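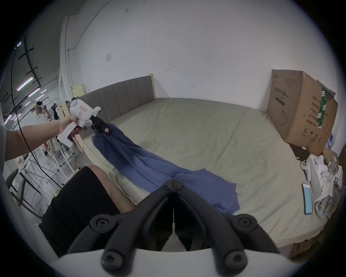 4. Replaying a session and checking the tracks

Applies to Grumevis 11 and later. If you are on an older build, update first, the replay window is diffrent and the steps won't match.

4.1 Before you start

Close the recorder. Grumevis will open a session that is still being written but the last few seconds come out garbled.

You need: the session folder, the calibration file for each gripper, Jano running in the background. Left and right calibration files are not interchangeable — check the serial in the file header, not the file name.

4.2 Load and align

1. File > Open session. Pick the folder, not the video inside it.
2. Wait for the green bar. Long sessions take a while.
3. Tools > Align streams. Leave the offset at 0 the first time.
4. Scrub to any moment where the jaws close on something. Jaw width trace should drop in the same frame as the video.
5. If it lags, nudge the offset one step at a time and play again. Don't drag the slider.
6. Save. The offset goes in the session folder, so do this once per session.

Note: an offset over 34 ms usually means a clock fault. Re-import before you go on.

CAUTION: Align streams overwrites the old offset without asking. Copy offset.txt somewhere first if anybody else is using the session.

4.3 Label the segments

1. Switch to the Segments tab.
2. Press S at the start of a cloth segment, E at the end.
3. Choose a label from the list: lift, spread, fold, press, place. No free text, Peixoto rejects it on upload.
4. One hand per track. Left hand goes on track L even if it crosses over to the right.
5. Mark anything held on top of the cloth as a second object, otherwise the mask tool merges the two.

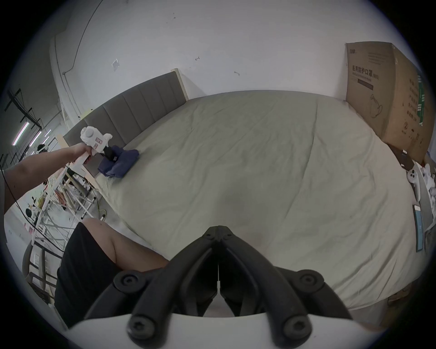

Fig. 4-2. Second object on folded cloth, left hand. Label: press.

Note: plain sheets give the tracker very little to hold on to. If the pose drifts, lower the feature threshold from 43 to 33 and rerun that segment only. Headboard seams and box print are good anchors, keep them unmasked.

4.4 Mask people and screens

Run Mask > Auto, then go through by eye. It misses people in the background and it misses phones. Draw those by hand with the polygon tool. Bare legs and arms near the cloth stay unmasked unless your project sheet says otherwise.

4.5 Export

1. Export > Bisberg format.
2. Tick "include jaw width". Off by default, sorry.
3. Check the log for red lines. Yellow is fine.

If export stops at 99% restart Jano and try again — no need to reload the session.

Section last edited 2025-01-31, Fraser Farquharson. Corrections to me please, not in the page coments.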